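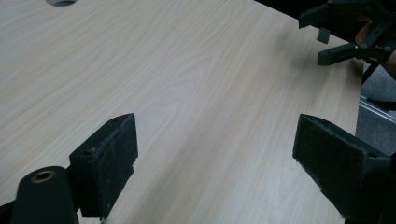
Chapter 3
Fingers, Pads and Hinges

In this chapter you will:
- fit the finger blocks to the linkage and set the opening
- choose a facing for the fingers and glue it down
- balance the finished tool in the hand
- try the pair on soft goods at a table

3.1 Where we have got to

By the end of Chapter 2 you had a handle, a trigger and two sets of arms, all loose in a tray. If you followed the workshop version, the arms were cut on the shared machine at Dalov and you will have cleaned up the holes by hand. If you are working at home with bought parts, the arms probably came ready drilled. Both kinds go together in the same way from here on.

The Katiyar gripper is a hand tool first. You hold it, you squeeze, and two fingers close on whatever is between them. Later in the book the same fingers will go on the end of a motor-driven arm, and the movements you make by hand will serve as the pattern for the arm to follow. A finger that wobbles in the hand will wobble on the arm too, where it is much harder to get at. Take your time over this chapter.

You need to build two. Many readers finish one, get it working nicely and then rush the second. The usual result is a pair that opens to different widths, and a person using both at once will notice within a minute.

3.2 The fingers

Each finger is a plain block with a flat inner face. The two inner faces must meet squarely when the trigger is fully in. Check this with a strip of thin paper. Close the fingers on the strip and pull. It should drag evenly from top to bottom. If it slides out at the tip but holds at the base, the block is leaning, and the screw at the back wants loosening, straightening and doing up again.

Brass goes wherever a moving part turns or a screw will be taken out often. Plastic threads wear quickly, and you will have the fingers off more times than you expect. Press the brass in straight with a warm iron, let it cool with a flat weight on top, and only then try the screw.

Set the full opening at 57 mm, measured between the faces with the trigger released. Wider than that and a small hand runs out of reach. Narrower and a folded towel will not go in without pushing.

3.3 Facing the fingers

A bare block will hold a wooden peg or a cup well enough. Cloth is another matter. Smooth plastic slides over it, so that you squeeze harder, and the cloth still creeps out of the bottom of the grip. A soft facing gives the fibres something to catch on.

Try several before you decide. We cut ours from an offcut of Dekora cloth because there was a roll of it on the shelf, and thin rubber sheet also does well. Cut the pad slightly smaller than the face, spread the glue thinly and leave it overnight under a clamp. The top edge is where pads fray first, so run a little glue along it with a matchstick. Expect to replace the pads, and cut spares while you have the knife out.

The facing also changes the opening. Two pads take up more room than you think, and you should measure again once they are dry.

3.4 Trying it on cloth

A towel makes a better test than a wooden block. It has no fixed shape, it gives no firm edge to aim for and it never lies the same way twice. Drop it on the table without arranging it. Come in with the fingers open and pointing slightly down, let the tips touch the table, and close slowly.

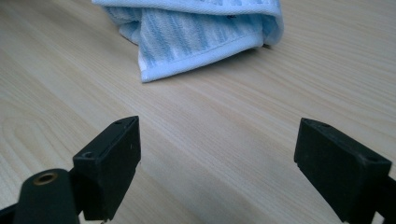
Gareth Bickerstaff objects to starting with towels. He would have a beginner spend the first evening on a stiff sponge and leave cloth alone until the trigger feels familiar, on the grounds that a bad grip on a sponge is easy to see and a bad grip on a towel can pass for a good one. There is sense in this, and if your first ten tries go wrong you may like to follow him. The tests in this book stay with cloth, as the later chapters depend on it.

Look at the hem first. A stitched edge is thicker than the rest and easier to pinch. Once you can lift by the hem, try a fold in the middle. Write down which lifts slip. A page of notes with a word or two against each try is enough.

3.5 Weight and cables

A finished gripper with its Finura handle comes to nearly 800 grams. That feels like nothing when you pick it up and a good deal after half an hour. Put the heavier parts close to the palm. If the tool tips forward when you relax your fingers, move the plate back by one hole and try again.

Cables need slack, but only in the right place. Leave enough for the whole reach across the table, and let the spare fall outside the working area. A cable drawn tight will pull at the wrist - slightly, but enough to spoil a careful movement. Stand where you mean to work and stretch both arms out before you tie anything down.
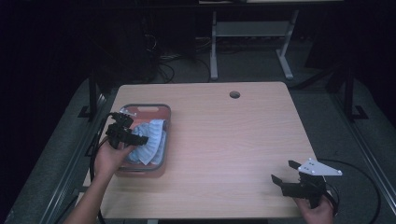
Figure 3.1 A pair of hand-held grippers at the table. The left one is over the basket; the right one is open.

3.6 Before you start

Clear the bench and lay out the parts for one gripper only. You will need the arms from Chapter 2, two finger blocks, the brass fittings, a small screwdriver, a soldering iron, glue and a clamp. Keep the parts for the second gripper in their tray until the first has passed the paper test.

Step 1. Slide the left arm on to its post and turn it through its full swing. It should move freely and have no play from side to side.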